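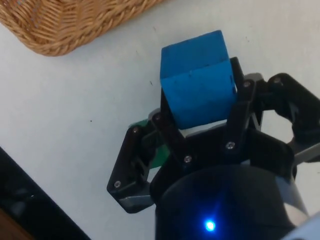

Our class visited the open day at Jastesham in November. Aisyah Sitompul and I picked the arm for our report.

Print | E-mail 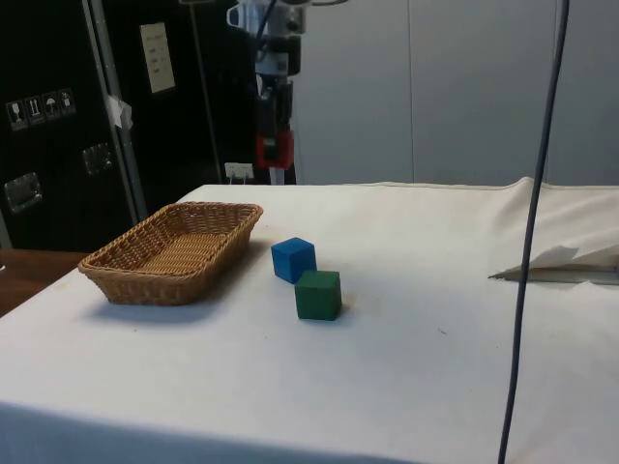 Photo: Nugroho student team

The guide said the basket task had been run 116 times that month. We asked how the grip force is set and wrote down the answer for section 3.

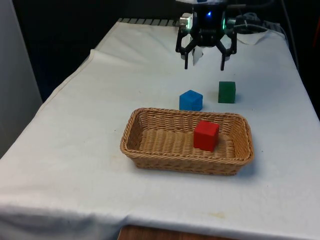
Fig. 3. Red cube in the basket, blue and green on the cloth.

Next we want to compare grippers.

Share (3) | Comments (0)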